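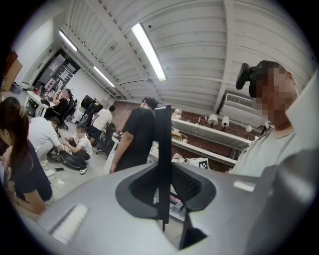

Pendlow's ward by-election is on Friday, and Lanying Shao has run the postal side of the campaign for Boyang Cai since the seat fell vacant in October. She spoke between two delivery rounds, with the street lists open in front of her.

The ward has 2000 registered electors, of whom 204 vote by post. "Those go out first and come back first," Shao said. "If your leaflet lands after the ballot paper, you have paid for print and got nothing." The first leaflet was therefore kept to one sheet, folded once, with the bus service on the front and the candidate's record on the back.

The bus is the 20, which runs from Bolville through Pendlow and stops at seven in the evening. Cai wants two later journeys on weekdays, paid for from the parking surplus. Asked whether the surplus would cover it, Shao was cautious. "It covers the first year. After that the council has to choose, and we say so on the leaflet."

Canvassing has been uneven. The Andeck estate was finished early; the lanes north of it were not. Returns are entered the same evening by Jingyi Liao, who marks each address as firm, leaning, against or no answer. Shao does not count leaning voters in her totals. "Last time we did, and we were wrong by a whole polling district."

She expects 800 votes to be cast. Turnout at the previous by-election was lower, though it was held in January and the hall on Mill Road was shut for repairs. The polling place is back there now, and the new ramp is on the car park side.

On the other candidates she would say little. Baoshan Wan, standing as an independent, has also asked for later buses — "with a different sum attached" — and the two campaigns shared a platform at the residents' meeting.

Polls open at seven in the morning. The count starts at ten that night.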